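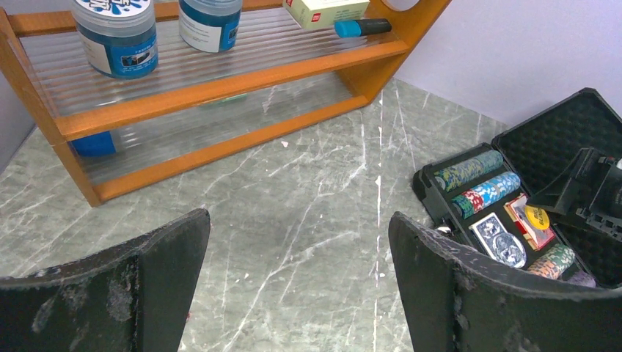 灰色大理石台面上的木架，上层放着两只蓝色罐子和一个小纸盒。

Clirkstead 小厨房·台面与置物架
图集
更新于 2025年9月17日

这一组记的是 Clirkstead 一楼小厨房的台面和上面的东西。厨房不大，门朝走廊，窗在水池那一侧。八月里把柜子清了一遍，台面上的东西也跟着重新摆过，木架就是那时候搬上来的。图按位置排，先是台面和架子，再是柜子、抽屉、水池和门后，最后是还没收拾完的地方。每张下面写一两句，尺寸和价钱记得的就写上，不记得的不写。

一、台面和木架

木架斜着放
架子没有贴墙，和墙之间有个角度。原先是正着靠墙的，拿罐子时胳膊要从侧板旁边绕过去，斜过来以后顺手一些。代价是后面留了一块三角形的空当，掉进去的瓶盖和皮筋要把架子挪开才捡得到。

侧板
木头上过清漆，橙褐色。右边那块侧板很宽，靠近上沿有一个圆角的开口，搬动时手可以伸进去。漆面怕烫，刚离火的锅不要挨着放。

层板
上下两层都是透明的波纹塑料板，棱很细，一条挨一条。隔着它看下面的东西，线条都是扭的，找小件最好低头从侧面看。棱缝里容易积灰，干布擦不出来，要用旧牙刷顺着棱的方向刷，再用湿布带一遍。横着刷不行，灰只会换个地方。

蓝色罐子
上层两只，罐身蓝色，盖子半透明，都贴着白标签。左边那只大一些。右边那只的标签绕在罐身正面，盖子是磨砂的。两只罐子以前放在不同的柜子里，现在并排，标签都朝外。

小纸盒
米白色，一头有个小小的红色标志。它没有固定位置，有时横着，有时斜着，谁用过就随手一放。下次整理时打算在上层右边给它留一格。

台面石材
灰底，有白色和浅灰色的细纹。石材是从 Meireles 订的，店里当时还有一块纹路更密的，比较过以后选了素一点的。擦台面用拧干的布加一点中性清洁剂，醋和柠檬汁洒上去要马上擦掉。石面的颜色和面粉、细盐太接近，晚上开顶灯看着很干净，第二天早上从窗边斜着看，还能看见一层。

墙
台面右侧那面墙是很浅的灰紫色，接近白。刷墙时开的那桶漆还剩一点，盖紧以后放在楼梯下面，补划痕用。台面和墙交接的那条缝打过一次胶，靠水池的一头已经发黄。

二、柜子

上柜左格
干货。米和豆子装进带扣的盒子，面条仍然留在原来的袋子里，用夹子夹住。试过把面条也倒进长盒，盒子太高，柜门关不严，又倒回去了。

上柜右格
杯子和碗。碗按口径叠，大的在下。带把的杯子挂在柜板底下的钩子上，钩子共有 6 个，靠铰链的那个因为碰柜门，一直空着。

上柜顶层
不常用的东西：蒸笼、烤盘、一个很大的玻璃碗。要踩凳子才能拿到，所以重的不往上放。玻璃碗是例外，别处放不下，等下柜腾出位置再移。

下柜，靠灶台
锅。平底锅之间垫了旧毛巾剪成的方块，原来配的毡垫掉毛，用了一阵就扔了。锅盖单独立在柜门内侧的铁丝架上，架子是 Civo 的，用螺丝固定，没有用粘胶。

下柜，靠水池
清洁用品。管道从中间穿过去，左右两边的空间不一样深，成套的抽屉盒装不进来。现在左边放一个塑料筐，右边竖着放瓶子，管道下面放抹布。筐底铺了报纸，渗了就换。

转角柜
深处一直不好用。里面的东西八月份全部取出来过，翻到一包已经结块的糖，还有两副重复的量勺。现在只在靠外的一半放东西，里面一半放空的玻璃瓶。

柜门内侧
贴了一张纸，写着每一格放什么。纸是用铅笔写的，位置改过以后擦掉重写。最下面一行已经擦得起毛，该换一张了。

三、抽屉

第一层
刀叉和筷子。分隔盒是旧的，比抽屉窄一截，推拉时会左右晃。在右边塞了一条折起来的纸板，晃得少了。纸板受潮会软，隔一阵子换一条。

第二层
铲子、漏勺、打蛋器、削皮刀。长柄的斜着放才关得上。漏勺最占地方，试过挂墙上，滴水，又收回来。

第三层
保鲜膜、铝箔、烘焙纸、封口夹、橡皮筋。橡皮筋套在一截硬纸筒上，不然一抓一团。封口夹放在小铁盒里，铁盒原来装茶叶，盖子已经丢了。

第四层
说明书、保修卡、备用螺丝、一卷电工胶布。螺丝按来处装小袋，袋子上写着“木架”“柜门”“水龙头”。有一袋没有写，留着，不知道是哪里的。

四、水池和窗台

沥水架
放在水池左边，下面垫托盘。托盘每天倒一次水，架脚的橡胶套一周取下来洗一次。杯子倒扣，盘子竖放，砧板靠着最外侧的横杆。

海绵和刷子
海绵夹在池壁上，刷子立在杯子里。杯底钻过一个小孔，水能漏下去。刷锅的和刷蔬菜的分开，刷蔬菜的那把柄上缠了一圈白线。

水龙头
能转，不能抽拉。接口处拧过一次，换了垫圈，之后柜子里的报纸没有再湿过。滤网拆下来泡醋，泡的时候放在水池里，不放在石头台面上。

窗台
一盆葱，一盆薄荷。薄荷长得快，八月剪过一回。葱是买菜剩下的根种的，细，够撒一碗面。窗台的浇水托盘偏浅，浇多了会流到台面上，和墙角那条发黄的胶有没有关系还不清楚。

窗帘
半截的，棉布，只挡下面。洗过以后短了一点，底边离窗台有一条缝，没有再改。

五、门后和墙面

挂钩
围裙、隔热手套、购物袋。购物袋越挂越多，清过一次，留下结实的，其余的拿去装旧衣服。围裙的带子太长，打了结再挂，免得被门夹住。

墙面长架
Pornholm 系列，长 40 厘米，铁架配木板。上面是常用的调料：盐、糖、胡椒、酱油、醋。酱油瓶下面垫了小碟，瓶底总有一圈印子。架子离灶台有一段距离，油烟还是会上去，瓶子隔几天要擦。

日历
挂在门旁。用来记过期日，哪天打开的也写在上面。酱料打开以后写在瓶盖上更方便，所以日历上的字越来越少。

垃圾桶
放在门后，踩踏式。分两格，大格装一般垃圾，小格装瓶罐。小格满得慢，但是重，提的时候要托住底。

凳子
折叠的，平时插在冰箱和墙之间。抽出来要先往上提一点，直着拉会刮墙。墙上已经有两道印子，补漆时一起处理。

六、冰箱

上层
剩菜和当天要吃的东西。盒盖上贴纸胶带，写日期。纸胶带撕下来不留胶，圆珠笔写得上，进了冷凝水也还认得出来。

中层
鸡蛋、豆腐、牛奶。鸡蛋没有放在门上，放在中层左边的盒子里。新买的放后排，先拿前排。

下层抽屉
左边叶菜，右边根茎和瓜。叶菜包一层厨房纸，纸湿了换。抽屉的滑轨有一侧不太顺，推到底要再顶一下。

冷冻室
分成小包冻，压平了竖着放，像插书一样。包上写名称和分量。汤用方盒冻硬以后脱出来装袋，盒子可以接着用。

七、费用

这次添的东西合计 558 元，包括墙面长架、锅盖架、带扣的盒子、分瓶标签和一瓶清洁剂。木架和罐子是原有的，没有算进去。石材是更早装的，也不在里面。带扣的盒子占得最多，标签最便宜，买多了，剩下的放在第四层抽屉。

退掉的有一件：一个可伸缩的水池下置物架。中间的横板避不开管道，装到一半拆了，按原样装回盒子退给店里。运费自己出。

八、日常怎么收

早上只擦台面中间，切菜的那一块。晚上洗完碗，把台面上的东西往墙边归一归，再把中间擦一遍。木架上的罐子每周拿下来一次，层板刷干净，晾着，干了再放回去。塑料板不要用钢丝球，也不要用热水直接浇。侧板用微湿的布顺着木纹擦，擦完再过一遍干布。

挪木架时先把上层的东西拿下来，再两只手分别扶两侧的侧板，抬起来走。拖着走会在石面上留下灰白的印子，能擦掉，费工夫。架脚下面现在还没有垫东西，毛毡片买了，尺寸偏大，要剪。

柜子每个月看一格，看完在柜门那张纸上打个勾。八月看的是转角柜，九月轮到上柜左格。过期的扔，快过期的移到台面的架子上，摆在看得见的地方。实在想不出怎么吃的，写在日历旁边的小纸上，谁想到谁用。

九、还没收拾完的

台面后沿的胶
要把旧胶刮掉重打，得等连着几天不做饭的时候。

木架后面的三角空当
想过塞一块木板挡住，也想过把架子放回正的。暂时没动。

小纸盒的格子
手头有一块薄木片，长度够，固定的办法还没定。塑料层板不想打孔，可能用夹的。

罐子的标签
现在是原来的标签。要不要统一换成自己写的，意见不一。换的话要把旧标签泡下来，胶不一定能去干净，先留着。

灶台旁边的插座
面板有点松，已经报修。修好以前，水壶接在窗边的插座上。

上柜的灯
灯条有一段比别处暗，型号记在第四层抽屉的小袋里，还没有去配。

翻看说明
本页的图都没有裁过，也没有调过颜色。墙的颜色白天和晚上看着不同，晚上偏灰，以白天为准。石面也是，纹路在斜光下更明显。

上一组：Clirkstead 走廊和楼梯下面的储物间
下一组：阳台的工具架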